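Who Gets a Vote on the University Council? A Study of Student Seats in Governance
Project report, Politics and Public Administration, second year
Evie Birkett, Salim Athumani and Sang Hầu
Supervisor: Mwanaisha Mutiso

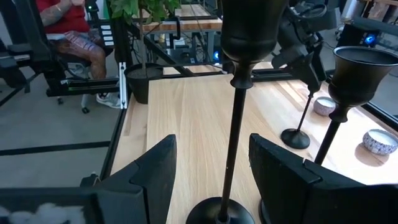 Fig. 1. Black metal candlesticks on a pale wooden tabletop.

1. Background

Our university is run by a council, which is advised by a senate, which is advised by a number of working groups, one of which exists to advise the others on how many working groups there should be. Students hold 2 seats on the council. Both carry a vote, although the standing orders take four pages to say so and then list the matters on which the vote does not apply: staff pay, senior appointments, property, and anything the chair considers sensitive.

In March the council put forward a plan to turn one of these seats into an "observer" place. We wanted to find out whether students knew about the plan, whether they minded, and what an observer does.

2. Method

We sent a short survey to all 1,467 undergraduates in the faculty and had 280 replies, nine of them complaints about the library heating. We also read the council minutes for the past three years. Emmanuel Athumani, who held a student seat last year, agreed to an interview. He is Salim's cousin, so Evie asked the questions and Salim was sent to get coffee.

3. Findings

Most of those who replied did not know that students sat on the council at all. Of those who did, more than half could not name either member. Support for keeping both votes was strong once the question had been explained, which may say something about the question. We tried to word it fairly, but Sang still thinks the second draft was better.

The minutes were less help than we had hoped. Student members are recorded as having "contributed to the discussion" again and again, with no hint of what they said. Emmanuel remembered speaking against the sale of the Zandanier building for ten minutes. The minutes give this one line, and spell his name wrong.

He was not bitter about it. He told us the papers for each meeting ran to roughly 400 pages and came two days before – "so you pick your fight on the bus".

4. Limits of the study

Students who answer surveys about governance are probably not typical students. We asked the council office for an interview and were referred to the website, where the page on student members was being updated. It still was when we handed this in.

5. Recommendations

Keep both voting seats. Send out papers at least a week ahead. Record what student members say, even briefly, and publish the minutes somewhere that does not need a staff login.

Submitted March 25, 2022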